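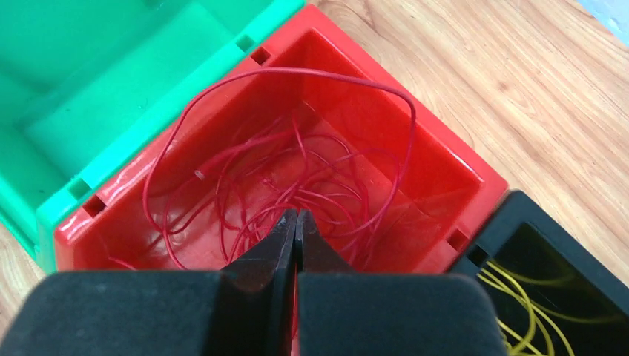 Red wire, red bin

Thread: Is oxygen-free speaker cable worth it?

sturnelura_fan
Moving the den setup to the new house in Ikamdale and I need 40 feet of speaker wire. The guy at the store wants me in the Olvera stuff, which costs more than my amp did. He says I'll hear it "open up" after 100 hours of break-in. Anyone done this?

Kikus
Break-in lets them run out the return window. Copper doesn't have a warm-up period. Buy 16 gauge by the foot and spend the rest on records.

ctibor_d
I'd push back a little. I swapped mine in April and the top end was cleaner, my wife noticed it from the kitchen.

Kikus
Did she know you'd swapped them?

ctibor_d
She knew I'd bought something, yes.

Kikus
OK then.

norbert.s
Did you clean the terminals while you were at it? Old corroded ends can sound scratchy. Fresh ends on the old cable might have done the same for free. At 40 feet I'd check the speaker impedance before settling on 16 gauge though. If they dip low, go thicker. That part is plain resistance and I don't think anyone here disputes it.

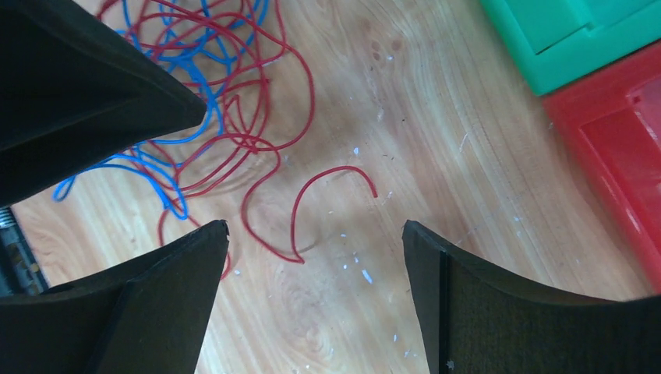 Light wood tabletop

ctibor_d
Didn't clean anything, just pulled the old ones and put in the new. I still say people who haven't tried it shouldn't be so sure.

Kikus
I have tried it. Had a friend swap 2 sets behind a curtain and I guessed no better than a coin. I owned the expensive pair at the time, so I wasn't rooting for that result.

sturnelura_fan
Speakers are 8 ohm on the label, no idea what they dip to. Store guy says blind tests "stress the listener" lol. Leaning toward the cheap stuff, one size thicker.

norbert.s
Good plan. Leave some slack behind the cabinet.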